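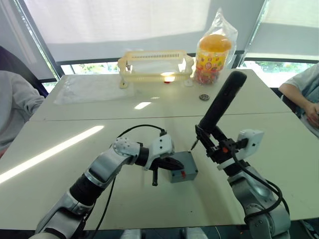 Vokent Adds Offline Viewing and Shared Profiles to Skurnamach Streaming App

Vokent said Sunday that version 8 of its Skurnamach streaming app is available for tablets, phones and connected televisions. The update adds offline viewing on mobile devices, shared household profiles and a revised program guide. It is free to current subscribers and installs through the normal update process on each device.

Offline viewing covers on-demand titles carried under the Tveit and Clelness channel packages. Subscribers can store up to 54 titles per account, divided between no more than two mobile devices. Stored titles remain playable until the license period shown on the title page runs out. Live channels and recorded sports cannot be stored.

Downloads run over Wi-Fi by default. Cellular downloads can be turned on under Settings, Network. An interrupted download resumes from the last completed segment when the connection returns.

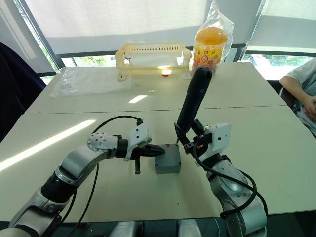
Photo: Vokent

Shared profiles keep watch history, captions and audio language separate for each member of a household. Existing accounts are converted to a single profile at first launch, and no history is lost. A PIN can be set on any profile to restrict purchases or rated content.

The program guide now loads channel data in blocks and keeps the most recent block on the device. Guide filters set on one device carry over to other devices signed in to the same profile. The guide lists 200 channels where both packages are active. Channel availability depends on the subscriber's package and location.

Televisions running version 6 or earlier must be updated to version 7 before version 8 can be installed. Offline viewing does not appear in the television menus. Subscribers who watch in a web browser will receive shared profiles and the new guide in December.

Availability

Skurnamach version 8 is offered in all areas where the service is sold. Package prices are unchanged. Release notes and a list of supported devices are posted in the Help section of the app.

About Vokent

Vokent develops and operates the Skurnamach streaming service, including the Tveit and Clelness channel packages.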